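Speaker Notes

Session title: Building tall on a short schedule – what prefabrication changes, and what it leaves alone
Running time: 35 minutes, with ten minutes for questions
Prepared by the Technical Programs Office, Mottram Institute for Building

Opening (2 minutes)

Welcome the audience and state the subject plainly. The session concerns residential towers assembled from factory-made floor sections. It draws on the Faltside tower, which the Institute has followed since the design stage, and makes some comparison with the earlier Buleck housing blocks. Buleck was low-rise and used the same method of assembly, so it is a useful reference for cost and finish. It is a poor reference for wind, lifts or fire strategy, and the audience should hear that early.

Ask for a show of hands: who has worked on a building where at least the bathrooms arrived complete? The answer will set the pace for the next part. If most hands go up, move quickly through the section on terms.

Slide 2. Terms (3 minutes)

Three kinds of factory work are often discussed as if they were one. Panel systems arrive flat and are joined on site. Pods are complete small rooms, set down inside a conventional structure. Floor sections, as used at Faltside, carry part of the structure themselves and arrive with pipes, ducts and ceiling already fixed.

Remind the audience that a contract should say which one is meant. The first tender documents at Faltside used the word "module" for all three, and the resulting questions from bidders took most of February to answer.

Slide 3. The height question (4 minutes)

Tall proposals attract attention in proportion to their height. The early drawings for Faltside showed a tower of 1003 feet, and this was the figure repeated in most press coverage. The approved scheme is 500 feet. Say this without apology. The reduction followed the wind study and the lift study, and both are available from the registration desk on request.

Points to cover:

Sway at the upper floors governed the design well before strength did. The sections were strong enough for the taller scheme. The comfort of residents on a windy night was another matter, and the stiffening needed would have taken floor area from every apartment below.

Lifts take space on every floor they pass through. In the taller scheme the core grew until the lower apartments had rooms too narrow to furnish.

The planning authority asked for a slimmer top. The factory asked for identical floors. The approved design settles this with one setback, at the plant level, and identical sections on either side of it.

Pause here. Someone will usually ask whether the taller version could be revived. The answer is that the foundations have been designed for the approved height only.

Slide 4. Where the time goes (6 minutes)

This is the central slide and should not be rushed.

Published schedules for fast towers nearly always count from the day the first section is lifted. They leave out the ground works, the factory run, and the months spent fixing the design. At Faltside the design had to be frozen before the factory could cut steel, and the freeze came later than planned. A kitchen layout was changed after the jigs had been made. The change looked small on the drawing. It moved a waste pipe, which moved a hole in a beam, and the beam had to be checked again by the engineer.

The lesson offered to clients is simple to state and hard to follow: decisions that are normally made during construction must be made before it starts. Clients who like to walk through a show apartment and adjust things should build the show apartment first, at full size, in the factory.

Mention Buleck here. The client accepted the standard layouts in full, and the factory run went through without a stop.

Slide 5. Transport and lifting (5 minutes)

Sections travel by road at night. The limit on width came from one railway bridge on the approach route, and every section in the building is sized to pass under it. The architects learned of the bridge after the first layouts had been drawn. Advise the audience to drive the route before choosing a grid.

The holding yard takes 200 sections. This seemed generous. During a spell of high wind the crane could not lift, the factory continued to deliver, and the yard filled. The factory then had to store finished work outdoors, under sheeting, and some ceiling boards were replaced as a result. The contract did not say who paid. It does now.

On site, the crane is the clock. Each lift needs a clear path, a calm hour and a crew ready at both ends. Adding labor does not help if the hook is idle.

Slide 6. Joints (5 minutes)

The quality of the finished building depends on the joints between sections. Explain the three that matter to residents: the sound seal between apartments, the fire stop around the pipes, and the weather seal at the face.

The fire stop was the hardest to inspect, as it is hidden once the next section lands. The inspection team agreed a hold point with the crane crew – no section is lowered until the one beneath has been signed off and photographed. The hold point added time to each floor. The Institute recommends it all the same, and would want it written into the method statement and not left to goodwill.

Show the cut sample if it has arrived. Pass it along the front row only.

Slide 7. Building systems and controls (4 minutes)

Towers of this kind carry a good deal of equipment that earlier housing did not. Each section at Faltside arrives with its heating valves, fan units and meters already wired to a local panel. The panels report to a control room at ground level, supplied by Mastetti, where servers hold the settings for the whole building.

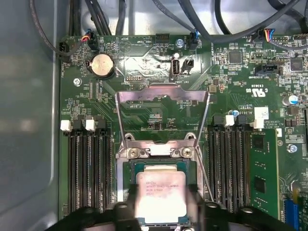 Slide 7. Processor held just above its socket on a server-style motherboard.

Keep this part brief unless the audience includes building managers. The main point is ownership. The owner should hold the passwords, the settings and a full set of drawings on the day of handover. At Buleck these stayed with the installer for a year, and small faults waited for a visit that should not have been needed.

A second point, if time allows: equipment in the control room will be replaced several times over the life of the building. The room should have a door wide enough, a cooling supply of its own, and a route to the loading bay that does not pass through the lobby.

Slide 8. Cost (3 minutes)

Avoid quoting a single saving. The comparison depends on what is counted. Factory work costs more at the start and asks for payment earlier, before anything can be seen on the site. Lenders used to paying against visible progress found this uncomfortable, and the Faltside loan was reworked so that finished sections in the yard counted as security.

Savings came from shorter hire of the crane, less waste and fewer return visits after handover. Site welfare costs were lower. Transport costs were higher than the estimate, chiefly through the night work.

Slide 9. Neighbors and the street (2 minutes)

Residents near the site had fewer months of noise, and more of it at night. The team sent out a notice of the coming week's deliveries to 200 households. Complaints fell after the notices began to give the hour of arrival. The ground floor will hold a clinic and two shops, and the pavement is to be widened on the north side.

Closing and questions (10 minutes)

Return to the title slide. Refer the audience to the printed handout for the joint details and the route survey checklist.

Likely questions, with agreed replies:

On whether the method suits offices. It can, although office tenants tend to want deeper floors, and the width limit on the road works against them.

On future changes to apartments. Walls inside a section may be moved. Walls between sections may not, and the lease says so.

On taking the building apart. The sections are bolted and could in principle be removed. The Institute has no experience of this at height and should not offer a view.

On the completion date. Refer to the developer.

Notes for the session chair: the room has a fixed lectern microphone and one handheld. Please repeat each question before it is answered, as the session is being recorded for members. The cut sample must be returned to the registration desk by 4:30 p.m.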